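1er septembre 2018

Levé tôt. Les cartons de Vonthorpe sont encore dans le couloir et je n'avais pas envie de les ouvrir, alors j'ai commencé par le petit matériel. Tout ce qui traînait dans les tiroirs depuis le déménagement : ficelle, piles, crochets, clés qui n'ouvrent plus rien. Les piles douteuses sont parties dans un sac pour la déchetterie. J'ai gardé les clés.

Nadiia Nazarenko m'a appelé vers dix heures pour savoir si je voulais récupérer ses étagères. J'ai dit oui pour une, la basse. Elle la dépose dans la semaine. Il faudra mesurer le mur du fond avant, je l'ai noté sur l'enveloppe de la facture Bustgate (219 euros, à payer).

Pour les petites choses, je me suis décidé pour les boîtes en plastique transparent à couvercle articulé. On voit ce qu'il y a dedans sans ouvrir et le couvercle ne se perd pas. Le fond est peu profond, ça m'oblige à ne pas empiler. La première n'a presque rien dedans, juste une petite pièce ronde et dorée près d'un coin.
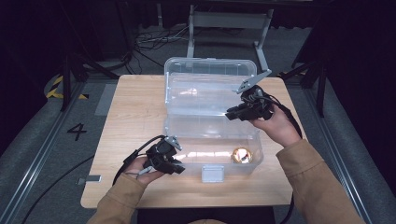 Après-midi

Mangé des restes debout. Ensuite les étiquettes : j'écris au crayon pour l'instant, je repasserai au feutre quand le classement sera fixé. Une boîte pour l'électricité, une pour la couture, une pour ce que je ne sais pas nommer. Celle-là va se remplir la première.

Edvin Solberg est passé rendre la perceuse. Il trouve que je devrais tout jeter et racheter au besoin. Je ne suis pas d'accord, mais il m'a aidé à porter deux cartons jusqu'à la cave. Il part à Kulau en décembre et cherche quelqu'un pour ses plantes. J'ai répondu que j'y réfléchirais.

Pas touché aux livres. Mal au dos en fin de journée. Demain, racheter du ruban adhésif et descendre le reste des cartons.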